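**Encimera de mármol en cocina de diario: ¿me arrepentiré?**

**zekine_74** escribió:

Buenas a todos. Llevo meses leyendo el foro sin registrarme y al final me habéis liado. Estamos reformando la cocina (piso antiguo, barrio de Cervantes, paredes que no conocen el ángulo recto) y mi marido y yo no nos ponemos de acuerdo con la encimera. Él quiere granito negro y olvidarse. Yo quiero mármol, o algo con vetas, porque mi abuela tenía una mesa de mármol para estirar la masa y es lo único de aquella casa que me habría llevado.

Cocinamos todos los días, con mucho limón, mucho tomate y vino tinto los fines de semana. Ya sé lo que me vais a decir, pero decídmelo igual.

---

**Aurelio Jaramillo** escribió:

Pues te lo digo: no. Yo puse mármol blanco hace dos veranos, en junio, y para la Navidad ya tenía un cerco mate donde dejamos siempre el exprimidor. No es mancha, es el ácido que se come el pulido, y eso no sale con nada que venga en un bote. Me gasté 200 euros en que viniera un señor a repulir ese trozo y al mes estaba igual.

Bonito es, eso no lo discuto. Entro por la mañana con la luz de lado y me sigue gustando. Pero si cocináis a diario, hazle caso a tu marido.

---

**lucre_galli** escribió:

Aurelio, siempre tan alegre 😄 Yo vengo de familia italiana y en casa de mis padres hay mármol desde antes de que yo naciera. ¿Está marcado? Claro que está marcado, tiene cercos de tazas, una esquina mellada y una zona mate enorme junto al fregadero. ¡Y es la cocina más bonita que conozco!

El truco es pedirlo apomazado, o sea, sin brillo. En el pulido cada gota de limón canta muchísimo y en el apomazado casi ni se ve. Lo de tener la encimera como el primer día es una manía que nos han metido las revistas.

Y un buen sellador, eso sí. Yo le doy dos manos cada primavera, me pongo la radio y en una mañana está hecho.
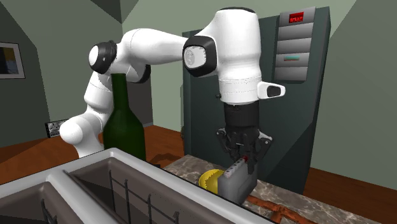 Otra cosa que me preguntan mucho es el grosor. Si podéis, no bajéis a lo más fino, sobre todo en el hueco del fregadero, que es por donde parten todas. A mi hermana se le abrió justo ahí el día del montaje y el marmolista todavía jura que venía así de fábrica.

Lucrezia

---

**gillard_obras** escribió:

Me dedico a esto, así que algo puedo aportar. Lo del apomazado es verdad a medias: disimula el ataque del ácido, pero el poro queda más abierto y chupa más. Aceite y vino, sobre todo. Si se te olvida sellar un año, lo notas.

A los clientes que me vienen con la misma duda les propongo dividir. Piedra sufrida (granito, cuarcita de la buena) en la zona de fuegos y fregadero, y una pieza de mármol aparte para amasar. Zekine, eso te resolvería lo de la abuela y lo del marido a la vez.

De presupuesto, en la última que hice así la diferencia entre ponerlo todo en mármol y hacerlo mixto pasaba de 1000 euros, aunque depende muchísimo de la tabla.

---

**Aurelio Jaramillo** escribió:

Lo de dividir queda raro, perdona que te diga. He visto dos cocinas así y en las dos parecía que se les había acabado la piedra a media obra.

---

**gillard_obras** escribió:

Hombre, si se hace sin cambio de nivel y con las vetas mal elegidas, sí. Yo lo pongo siempre en la isla o en un mueble suelto, con lo que no hay junta que valga. Bien separadas parecen cosa pensada.

---

**lucre_galli** escribió:

Estoy con Gillard, mira por dónde. Y en lo del poro tiene razón, yo sello todos los años porque me educaron así, jaja. Si eres de las que se olvidan, ojo.

---

**vultoso** escribió:

¿Y el porcelánico con vetas? A mí me lo puso mi cuñado y le echo de todo. De lejos da el pego, de cerca se nota en el canto, porque la veta se queda en la superficie y no baja. A mí el canto me da igual.

---

**lucre_galli** escribió:

¡Vultoso, el canto es lo primero que se toca! Fuera de aquí 😂

---

**zekine_74** escribió:

Madre mía, qué rapidez, gracias. Le he leído el hilo a mi marido en voz alta y se ha reído mucho con Aurelio, dice que por fin alguien sensato. Isla no nos cabe, pero sí un mueble suelto debajo de la ventana, donde ahora está la panera. Voy a pedir precio de un retal de mármol apomazado para ahí y el resto en granito, aunque negro no, que bastante oscura es ya la cocina.

Gillard, ¿los retales se piden en cualquier marmolería o hay que encargar la tabla entera?

---

**gillard_obras** escribió:

Pregunta por restos de tabla, casi todas tienen el patio lleno. Lleva las medidas apuntadas y mójala con una esponja antes de elegir, que en seco las vetas engañan mucho.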